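The Protein Version of Everything

August 1, 2022

I have been trying to work out when a snack stopped being a snack. My best guess is that it happened while I was looking at my phone in the checkout line.

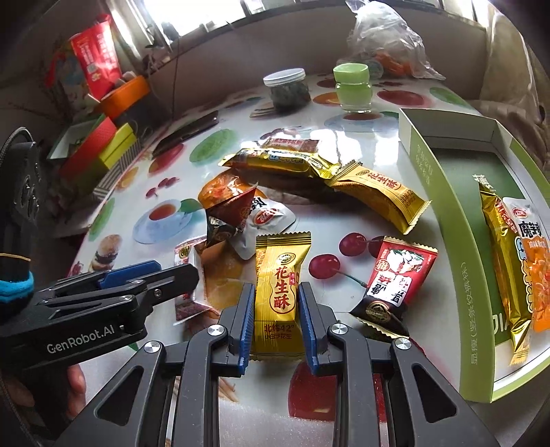

The supermarket near me rearranged itself over the winter, and the long shelf that used to hold crackers and cookies is now labeled "Better Choices." Better than what, the sign doesn't say. Most of the old stuff is still for sale one aisle over, under no sign at all, and a fair amount of the new stuff is the old stuff in a matte bag.

I bought a bar called a Navulell. The wrapper says it supports focus. I ate one before a long phone call with my insurance company and I can report that I was as focused as anyone gets on hold. There is a tiny star next to the word "focus," and if you follow it around to the back seam of the wrapper you find a sentence saying the claim refers to one of the vitamins, which you could also get from breakfast.

Then there are Pulness chips, which come in a bag the size of a pillow and have 23 grams of protein. I was impressed until I read the serving line. The 23 grams is for the bag. The calories, printed right beside it in the same friendly type, are for a serving, and there are 2 servings in the bag. I don't think that is an accident. Somebody sat in a meeting and picked which number went with which.

I'm told this is what people want. Maybe so. My sister-in-law says the bars get her through the afternoon and she is a sensible person. But when I asked her if she liked how they tasted she thought about it for longer than you should have to think about food. "They're fine," she said. "The coconut one is bad."

What bothers me more is the survey. Montoya, the company behind the chips, says on its website that 500 customers were asked and most of them "felt fuller for longer." Fuller than when? Longer than what? Were they given a regular potato chip to compare, or did they get a coupon and a form? I wrote to the address at the bottom of the page in December and got back an automatic reply thanking me for my passion. Nothing since.

I'm not against protein. I had eggs this morning. I just don't remember agreeing that candy had to have a job. My grandmother kept a dish of hard candy by the phone — the kind that fused into one lump by August — and it never claimed to do anything for my joints. It was sugar and everyone knew it, so you took one and went outside. Nobody took four and called it lunch, which I have now done twice with the Navulells.

The prices are a whole separate complaint and I'll save it for when I've found my receipts. I do know the multipack costs more per bar than buying them one at a time. I checked in the store and then checked again on the calculator, with a man waiting behind me to get at the rice cakes.

I'm going back to ordinary peanuts for a while. They come in a jar.

Recent posts
Sketalex wants me to rate my sleep
Is the "family size" box getting thinner?
I walked 1,000 steps to find the stairs
Loyalty cards, again
The dishwasher pod question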